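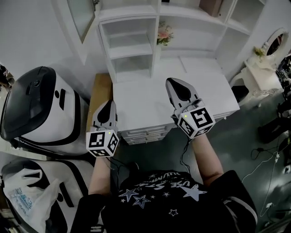 An afternoon among the dressing tables

The open day at Garkatley was meant to start at two. At ten past, Eleni Stojanović was still looking for the kettle lead, and I was sitting on the only chair that did not have a box on it.

Drisska, the outfit she helps to run, teaches robots to tidy bedrooms. That was how she put it on the phone, and having a teenager at home I asked whether there was a waiting list. There isn't yet. There is a former carpet showroom, a quantity of second-hand furniture, and a team of people who spend their working days picking things up and putting them down with a gripper in each hand.

The furniture takes some getting used to. You come in expecting a laboratory and get a white desk with drawers, pink artificial flowers in a shelving unit, and a vanity with an oval mirror that would suit a minor duchess. "We bought nearly all of it in one weekend in May," Stojanović says. "The man threw in the vanity for nothing. I think his wife had told him not to bring it home again."

The work itself is slow to watch and, after a while, oddly soothing. A person stands at the desk, holds out both arms and does a small job: opens a drawer, moves a cup, shuts the drawer. Each gripper has a cube at its base covered in black-and-white patterns, and the cubes are how the software knows where the hands have got to. Then the person puts everything back and does it again. The target for one job is 550 goes. On the day I visited, the drawer had reached 82.

"People ask if it's boring," she says. "Yes. Next question."

I ask the next question, which is why the robots can't practise by themselves. There are white ones with black trim standing off to the side, and they look as though they might have the time.

"They could, but they'd be at it until Christmas and we'd need more drawers," she says. "A person knows what a drawer is. You don't have to explain that it sticks. You pull, it sticks, you wiggle it. All of that wiggling is what I want. If I wrote it down as instructions it would be a terrible book."

Visitors were allowed a turn. The grippers are lighter than I had feared and the cables less of a nuisance, though you do become very aware of your elbows. My job was to lift a sponge and set it down on a saucer. It took me three attempts. A girl who was perhaps nine did it in one, looked at me with some pity and went off to find the biscuits.

Toma is the name of the software that takes all this in. Skindov, the firm next door, makes window blinds and has nothing to do with it, but they lent the car park and so they get a line on the poster. Stojanović is firm that I should mention them. Consider it done.

I wanted to know how far off the tidy bedroom is. She pulled a face. "Three years for a drawer I'd let you see. For your teenager's floor, I wouldn't like to say. Socks are very hard. A sock hasn't got a shape."

What does a good day look like, then?

"A good day is when somebody does a whole job without thinking about it. You can see it in the recordings - the hands stop being careful. When people know they're being watched they lift a cup as if it belonged to the Queen. We have to throw a lot of those out."

Mine too, I suppose.

"Yours we kept," she says. "We need some bad ones as well."

The next open day will be on 09/10/2021, with two sittings and no need to book. The kettle lead was in one of the drawers.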